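October 2, 2025

Notebook, starch paste trials, batch 6

Picked up from the September pages. Still trying to get a wheat starch paste that holds kraft liner to board without cockling the sheet when it dries. Batch 5 stuck fine but the panels bowed toward the pasted side overnight, and trimming them square afterward was a waste of an afternoon.

Changes from last time: less water, longer cook, and the new starch from Vamel in place of the end of the old Wustow sack. I know that is two changes too many for one batch. The Wustow was clumping and I didn't want to spend more time sieving it.

Recipe as mixed
Starch (Vamel), 200 g
Cold water to slurry, 325 g
Hot water to finish, 358 g
Borax, a pinch, dissolved in a little of the hot water first

Stirred the slurry smooth before any heat. Brought it up slowly in the double boiler. It stayed milky for a long while, then turned over all at once and went translucent and heavy. Kept it there and kept stirring. Took it off when the spoon left a track that stayed open. Skin formed as soon as I stopped stirring, so I laid plastic film right on the surface while it cooled. Should have done that with batch 5 too - the lumps in that one were probably bits of skin.

Strained once through the nylon mesh. Very little left behind. Smell is neutral, a bit like wet bread.

Board and paper

Board is single wall from the Stallora order. The flutes are easy to see on a cut edge, so check direction there before marking out. Two of the batch 5 panels had the flutes running the short way and those were the worst for bowing. From now on flutes run the long way on everything and the arrow goes on in pencil before cutting.
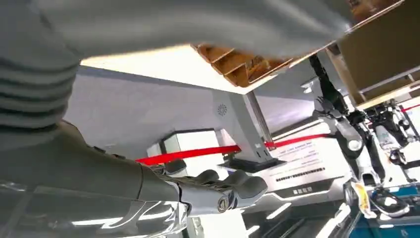
Pasting

Dampened the liner with a sponge first and let it relax under film. Brushed paste on the liner only, thin, working from the middle out. Batch 5 had paste on both faces and I think most of the trouble came from that. Laid it down from one short edge and smoothed with the bone folder through a piece of silicone paper.

Slip time is better than before. I could still shift a corner after the whole sheet was down. The cold end of the bench grabs slower than the end by the window, so keep all the test panels at one end next time or the comparison means nothing.

Pressed between blotters with the boards from the Ventura job on top as weight. Changed blotters once after lunch. They were damp all through, so there is still plenty of water going in. Second set went in dry and I left it alone.

One panel done with liner on both sides as a check. If that one stays flat and the single-sided ones pull, the paste is fine and the answer is just to balance the sheet.

To do
- Pull panels tomorrow, lay on the flat plate, measure lift at each corner before touching anything.
- Peel test on the offcuts. Want fiber tear, no clean release.
- Keep a jar of this batch in the fridge and one on the shelf, see which goes off first.
- Order more blotters. The old ones are cockled and printing their shape into the liner.
- Relabel the starch tubs, the Wustow lid is on the Vamel tub right now.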